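Sell the Book Already

12/27/20

I have a shelf in my hallway that I call the tuition shelf. It holds the textbooks I bought in college and never sold, and if you add up what I paid for them you get a used car. Not a nice used car, but one that starts. Every December, when the students on my street are hauling laundry baskets home for break, I look at that shelf and want to run outside and yell at them. Sell your books! Sell them this week! Don't do what I did!

So this is me yelling, in print, where the neighbors can't hear.

The textbook resale market is a weird little economy and I've been poking at it for longer than I'd like to admit. I worked the buyback window at a campus store for 6 semesters, and I still buy and sell a few boxes a year on my own. What I saw from behind that window is the reason I have opinions. A kid comes up with a chemistry book that cost more than my winter coat. It's clean, the spine is good, there's one coffee ring on the back cover. I scan it. The screen says no value. I have to turn the screen around and show them, because they never believe me, and honest to God some of them cried.

The book wasn't worthless. There was simply a new edition coming for spring, and the screen knew it before the student did.

That's my first gripe. New editions. I can see why you'd want a new edition of a book on tax law, or on nursing, where the wrong dose can hurt somebody. But intro calculus? Latin grammar? I once put two editions of the same college algebra book side by side on my kitchen table and went through them chapter by chapter with a pencil. The homework problems had been shuffled. Problem 12 was now problem 31. There was a new photo of a bridge. The older one was selling for three dollars, and the newer one cost as much as a plane ticket to see my sister. If your professor says the old edition is fine, believe your professor, and buy them a coffee.

My second gripe is with us, the sellers. We wait. We tell ourselves we'll want the book later, for reference. I kept a macroeconomics textbook through 3 apartments for reference. I have referred to it zero times. It has propped up a window, and it did press some very nice leaves one fall, so I won't say it gave me nothing. But I could have gotten real money for it the week after finals, and by February it was down to the price of a sandwich, and by the next fall you couldn't have paid someone to carry it off.

Timing is most of the game. Stores and buyback sites want your book when they think somebody is about to need it, and that means right before a term starts. Late December is good. Early August is good. The middle of a semester is terrible, and so is the last hour of finals week at the window, when the store already has its stack and the line is out the door. (I was in that window. I was tired. I wanted to go home too.)

Then there's where to sell. I compared three buyback sites this month with the same box of books. Stellbridge gave the best price on the big science titles and was picky about highlighting. Nodico took nearly everything and paid peanuts for most of it, but the check came fast. Rulix quoted me a lovely number and then knocked it down after my box arrived, over "cover wear," and when I asked for the books back they wanted me to pay the postage. I'm not going to tell you that's a scam. I'll tell you I took pictures of every cover before I packed the next box.

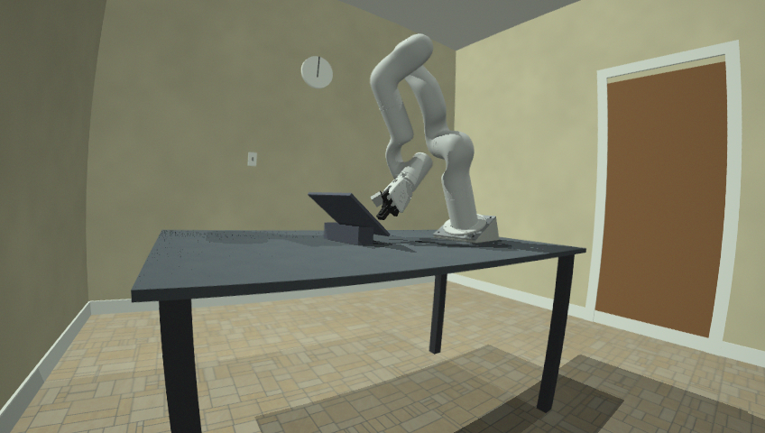 And please, look up the number on the back cover, the long one over the barcode, and type it in yourself. Don't search by title. Titles are a mess. There's the full version, the brief version, the loose-leaf version with three holes punched in it, the international one with the soft cover and the version made just for one school with that school's mascot on the front. They all have the same name and the same authors and they sell for wildly different prices. The loose-leaf ones are the saddest. You pay a bit less up front, and then hardly anyone will buy a stack of loose pages from you, so in the end you paid more.

Don't get me started on access codes. Okay, I'm started. A code is a little scratch-off card that lets you do your homework online, and once it's scratched it's done. You can't sell it, you can't lend it to your roommate, and without it you often can't pass the class. I think it should be illegal to grade a student on homework they had to buy a ticket to turn in. My friends who teach tell me it saves them hours of grading, and I believe them, and I still think it stinks. Let the school pay for it, then.

I've heard the other side on resale, too. Authors get nothing from a used copy, that's true, and some of them spent years on those books. My own favorite in college was a history reader from a small press called Tsao. I bought it used with somebody else's notes in it, and the notes were better than mine! I felt a bit guilty about that, for a minute or so. But I also had rent. A school of 2000 students can't run on guilt toward authors, and a used book that gets read by four people seems to me like a book doing well.

Last week I finally did the math on my own shelf. All the original receipts I could find came to $1633. The best offers I could get, across all the sites, came to a number I'm not going to print, though I will say it covered dinner for two with no dessert. The macro book got no offers at all.

I'm keeping the history reader. The rest goes in the mail tomorrow, and macro can go back under the window.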